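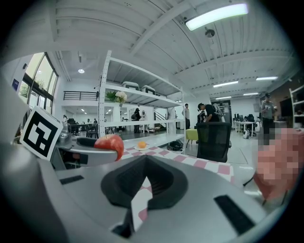
# Clornard Good Practice Pack for Hand-Held Grippers: a grudging review

The Clornard pack costs $425 and consists of a ring binder, a set of laminated cards, six printed templates and a login for a website I have now used twice. It promises to bring "order and safety" to a team that collects manipulation data with hand-held grippers. I have read a lot of binders that promised that. Most of them hold up a shelf.

We ran it for a month in June, mainly on tabletop tasks with fruit and plates, and I went in expecting to send it back.

## The rules themselves

The strongest section is the one on markers. Clornard wants every fiducial on the fingers checked at the start of a session for lifted corners, scuffs and glare, and wants the check written down with initials. I thought the initials were fussy. Then we found a curled corner on a spare finger that had been signed off by word of mouth for who knows how long, so fine, initials.

The section on fingertip pads is thinner. It says to replace them "when worn" and gives no picture of a worn one, no test, no interval. For this money I want a test. The older Drurwood checklist, which is free and ugly, has you grip a strip of paper and pull. It takes seconds and two people get the same answer.

Then there is the room. The pack assumes a closed booth with plain walls and one operator. Most of us work in a big shared room with desks, shelving, daylight down one side and colleagues walking through. Clornard's advice for this situation is, in full, "minimize background activity." Good luck with that at lunchtime. If you follow it to the letter you will record a very tidy set of demonstrations of a room no robot will ever work in.

## Privacy

Better than I feared. There is a sign for the door, a consent form in normal English and a clear rule that masking of people gets reviewed by a human before anything leaves the building. I'd have liked it to say who does the review when the team is small. It also treats hands and faces as the same problem, and they aren't. Blur a hand too generously and you can lose part of the thing it was holding.

## The cards

Too many. Card 2 repeats half of the table setup page, and the card on cleaning tells you to wipe down surfaces between food items but says nothing about cloth. We use a tablecloth. Do I change it after every orange? I wrote to ask, and the reply was a link to the same card.

They are well made, though - mine survived a coffee.

## Against the others

Divgate sells something similar as a subscription, and I gave up on it when the checklist changed under us halfway through a collection run. The Cárdenas guide is better written than either and much stronger on fruit and other soft objects, but it has no templates at all, so you end up making your own.

## Would I buy it again?

For a new team with no habits, probably, if someone else is paying. For a team that already keeps a log, print the Drurwood list, borrow the Cárdenas chapter on grip force and copy Clornard's marker check onto an index card. We kept two of the templates, marker check and consent. The rest of the binder is in the cupboard, and the website login has expired.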